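Home Blog Recipes Archive About

Bread, week nine

So I've been trying to get my grandmother's corn bread right since November and I think I'm finally close! She never wrote anything down (of course), and the only measurement I ever got out of her was "enough." My first try used 900 grams of cornmeal, which made a loaf you could prop a door open with. I cut that way down and now let the dough sit for 90 minutes by the kitchen window, where the afternoon sun comes in.

The oven is my other problem. We moved into the Clillwood apartment with the stove that was already in it, and the dial runs hot, so I bake one notch lower than I think I should and put the pan on the bottom rack. The crust stopped burning after that. The middle is still a bit gummy some days, mostly when I get impatient and slice it too early.

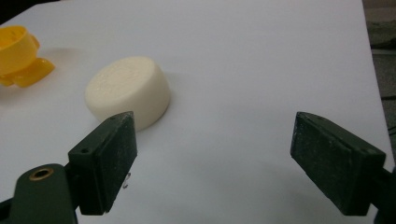 Heloísa Godoy wrote to me that I'm using too much milk, and that in Trindade they'd scald the cornmeal first and let it cool all the way before the eggs go anywhere near it. She also thinks fennel seed is a must and I should stop leaving it out.

Okay, fine, fennel it is! I'm not a big fan, but I'll try a half batch on Saturday with the scalded cornmeal and 100 grams less flour. If it's any good I'll put the whole recipe up, with real amounts this time.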